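Review: Prodstead hand-held parallel gripper, with the Cinum pad kit

Reviewed by Ramiro Miranda

The Prodstead is sold as a two-finger gripper you carry in the hand, with a matching set of parts for fixed mounting. I have kept one in service since December, and this review covers setup, upkeep and one repair. It says little about software. The logging package was covered on this site by Rodrigo Moya, and I have nothing to add to his notes.

Setup

The tool arrives assembled except for the finger pads. Each pad is held by small screws, and the supplied driver is too short to clear the linkage arms comfortably. Use your own. Tighten the screws in turns, left pad then right, and check that the two faces close flush before the final quarter turn. A strip of thin paper works as a gauge: close the jaws on it and pull. If it slides out at the top and holds at the bottom, the pads are leaning outward and need to be reset.

The manual asks for 15 open-and-close cycles before zeroing the jaw width. I skipped this on the first day and got a width reading that drifted by 2 mm before lunch. After a proper run-in the drift was gone.

Pivots

The joints in the linkage have eyelets that take most of the wear. Wipe them dry. The manual allows a light oil, but on cloth work I would leave it out, as oil at the joints finds its way to the fabric. Side play at the pivots shows up first as a pad that twists under load. Hold one arm still, rock the pad with a fingertip, and compare it with the other side.

Soft goods

Rigid parts tell you very little about pad alignment. Fabric tells you a good deal more. My standard check is now a pair of padded winter gloves on a wood table, picked up by whatever narrow feature is on offer. A strap or tab has to be met squarely by both pads. If one pad leads, the strap folds over and the grip lands on a single edge.

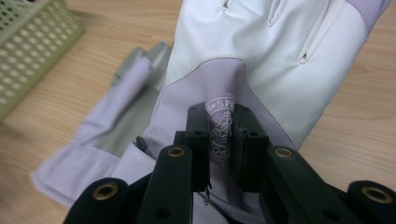
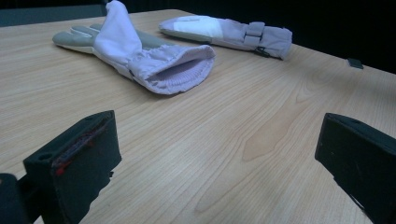 Grip on thin material is good once the pads are true. On bulky material it is only fair. The jaws close with enough force for a folded cuff, but the pads are narrow, and a thick padded section tends to roll out of the lower half of the grip. The Tesine tool I used before this one had wider pads and managed bulk better, though it was poor on straps. Buyers who handle both should plan on two sets of pads.

The Cinum kit supplies replacement facings. They go on with adhesive, and the surface under them has to be bare and clean. I scrape off the old glue with a plastic blade, wipe with alcohol, press the new facing on and leave it clamped overnight. Skipping the clamp cost me one facing, which crept sideways within a day.

The repair

At cycle 3871 the jaws began to close unevenly. I suspected the drive, wrongly. One pivot on the right side had worked loose and let its arm lag behind the other. The fix took a new pin from the spares bag and a retaining clip. Access is poor — the outer arm has to come off before the inner one can be reached — and the exploded drawing in the manual shows the washer on the wrong side of the arm. It goes between the two arms. Aranda, who handle parts, confirmed this by email the same afternoon.

After the repair I ran the paper test again, zeroed the width and put the tool back on cloth. I now check the pivots every 210 cycles, which takes a few minutes with the tool on the bench.

Verdict

A sound tool with a weak manual. Pad alignment holds well once set, the wear parts are easy to get, and everything on the gripper can be taken apart with common hand tools. Points off for the short driver, the washer drawing and the narrow pads. I would buy it again for light fabric work, with a spare pin and clip in the same order.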